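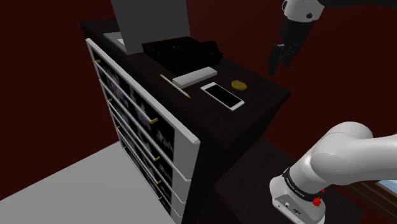

**Riltside Tenants' Association**
Minutes of the March General Meeting
Held in the ground-floor meeting room, Anwood Court

The meeting was called to order by the Chair at 7:05 p.m. A quorum was present. Apologies were received from the representative for the north stairwell and from the managing agent, who had submitted a written report.

**1. Minutes of the previous meeting**

The minutes of the previous meeting were approved with one correction. Under the item on bicycle storage, "rear gate" should read "side gate." The Secretary will amend the file copy.

**2. Matters arising**

The side gate latch has been replaced. Two residents reported that the gate still swings open in high wind. The Chair will raise this with the managing agent.

The letter to the city concerning the blocked storm drain on Tirkdale Avenue was sent. An acknowledgment has been received but no work date has been given. It was agreed to write again if no date is received before the next meeting.

**3. Managing agent's report**

The report was read aloud by the Secretary. Boiler servicing is complete in both buildings. The contractor advised that the circulation pump in the east building is near the end of its working life and should be replaced before next winter. A quotation of $2,360 has been obtained from Safavi Heating, with labor included. A second quotation was requested at the last meeting and has not yet been supplied.

Members asked whether the pump could be repaired instead. The report did not address this. The managing agent will be asked to respond in writing and to supply the second quotation at the same time.

**4. Laundry room**

The Chair reported that the change to card payment has been delayed by the supplier. Coins will continue to be accepted until further notice.

There was extended discussion of laundry room hours. The present closing time is 10 p.m. A resident who works evening shifts asked for a later closing time on weeknights. Residents of the apartments directly above the room objected on grounds of noise, in particular from the older dryer – the one nearest the window – which can be heard through the floor.

MOVED that closing time be extended to 11 p.m. on weeknights for a trial of three months, with the older dryer not to be used after 9 p.m. Seconded. The motion carried on a show of hands. Two members asked that their opposition be recorded.

The Secretary will prepare a notice for the laundry room door.

**5. Finance**

The operating balance stands at $1,475. The only large expense in the period was the gate latch and fitting. The annual insurance premium falls due in April and will be paid from the reserve account.

The question of a small works fund was carried over from the previous meeting. It was proposed that up to $1,000 be set aside for minor repairs that the managing agent declines to cover. Several members felt that repairs of this kind are the agent's duty under the present agreement and that a fund would weaken the association's position. Others noted that the hallway light on the third floor was dark for most of the winter while responsibility was being argued.

The item was tabled. The Chair will circulate the relevant pages of the management agreement so that members can read them before the vote.

**6. Courtyard planting**

The planting group asked for $25 for seed and string, which was approved without objection. The group also asked that residents not move the large pots. Two have been moved to hold open the basement door and one is cracked. Residents are reminded that the basement door is a fire door and must remain closed.

A request to remove the lilac by the east steps was discussed. The roots are lifting the paving on one side. It was agreed to seek advice on pruning before any decision on removal.

**7. Parking**

Visitor spaces continue to be used overnight by vehicles without permits. Members were divided on whether to ask for towing. It was agreed that a printed reminder be placed on windshields during the coming month and that the matter be reviewed at the next meeting. Lost permits may be replaced through the Secretary.

**8. Other business**

A resident asked that packages left in the lobby be moved away from the mailboxes, as they block access for a neighbor who uses a wheelchair. All present agreed. A notice will be posted, and the delivery companies will be contacted where possible.

The association's copy of the basement key has not been returned to the key box. Whoever last signed for it is asked to return it promptly.

**9. Next meeting**

The next meeting will be held in May at 7 p.m. in the same room. Items for the agenda should reach the Secretary one week in advance.

The meeting adjourned at 8:50 p.m.

*Minutes recorded by the Secretary. Subject to approval at the next meeting.*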